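Favville Technical High School
Robotics Elective, Spring Project Report
Sorting Potted Plants onto a Two-Level Shelf with Two Arms
Seon-mi So and Jae-in Joo
Submitted 26th May

1. Goal

Our project was to get two robot arms to move potted plants from the floor of a work booth onto a display shelf and keep the colors apart. Pink-flowered plants go on the upper level and orange-flowered plants go on the lower level. We drove the arms by hand for the first part of the term and recorded what we did, and the recordings were used to train a controller that tries to do the same job alone. Our team name on the class server is Brornholm, so the folders and logs attached to this report use that name.

2. Setup

Both arms are mounted on one rail along the open side of the booth. The shelf stands against the back, toward the left. The left arm gets most of the shelf work. The right arm starts on the other side, near the storage box, and covers the part of the floor the left one has trouble with.

The pots are white with a faceted surface. We did not pick them for robotics. They were what the class already had, and the flat faces turned out to matter a lot for gripping (see section 4). The plants are artificial, and the leaves hang over the rims, mostly on the pink ones.

Each run starts with plants on the floor. We changed the starting layout between runs so the controller would not just learn one set of positions. The operator logs the layout, starts the recording, and calls out when the last plant is down. 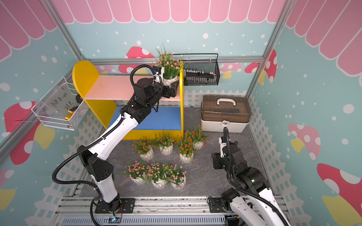 Why use two arms if one arm can put a plant on the shelf?
One arm can place a plant but cannot get to every starting position at a good angle. With two, each arm takes the plants it can approach cleanly, and neither has to stretch across the other side of the floor.

3. Recording the runs

We recorded 412 runs between us. Seon-mi drove most of the early ones and Jae-in did most of the later ones, after we had settled on a fixed way of approaching the pots. We threw out 163 of them. The usual reasons were a dropped plant, a plant on the wrong level, or an operator stopping halfway to think. A few were thrown out because the log sheet was blank and we could not match the run to a layout.

In hindsight we should have agreed on the approach before recording anything. The early runs come at the pots from all kinds of directions, and when we trained on everything together the arm hesitated over the pot and sometimes closed on leaves. Training only on the later runs was better even though there was less data.

Our training jobs went through Trevov, the shared computer in the back lab. Jobs there wait in line with everyone else's, so we got one result a day at most. That limited how many settings we could try.

4. Problems

Gripping. If the fingers closed on two opposite faces the pot stayed put. If they closed on an edge, the pot turned in the grip on the way up and came down crooked. We started lining up the wrist before closing, and we wrote that into the operator notes.

Leaves. The long leaves hide the rim from some angles. We told operators to go for the body of the pot and ignore the rim completely.

The lower shelf. Placing on the upper level is a move from above. The lower level has the upper one over it, so the arm has to come in from the front and let go without much room to lift. This took the longest to learn for us and for the controller.

Two arms in the middle. When both arms work near the center of the floor they can get in each other's way. 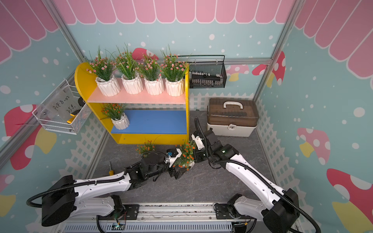
We handled this with a simple rule. Whichever arm is closer to its plant goes first, and the other waits until the first has started moving toward the shelf. It costs some time on every run. Wi, the scheduling script from last year's class, could have done this for us, but it was written for one arm and we ran out of weeks to change it.

5. Results

We tested the final controller on 14 new layouts. It finished 11 of them with every plant on the correct level. Two of the other three ended with a plant dropped while going for the lower shelf. In the third, the arm closed on leaves, lost the plant, and kept moving with nothing in the gripper.

It never put a plant on the wrong level in these tests. All of the failures were about holding or placing.

6. What is left

The controller does not notice when it has lost a plant. A check on how far the gripper has closed would probably catch this, and Jae-in has started on it. We would also like more recordings of the lower shelf only. The lab is open in June for two weeks and we have asked for time on the booth. Operator notes and log sheets are in the Brornholm folder.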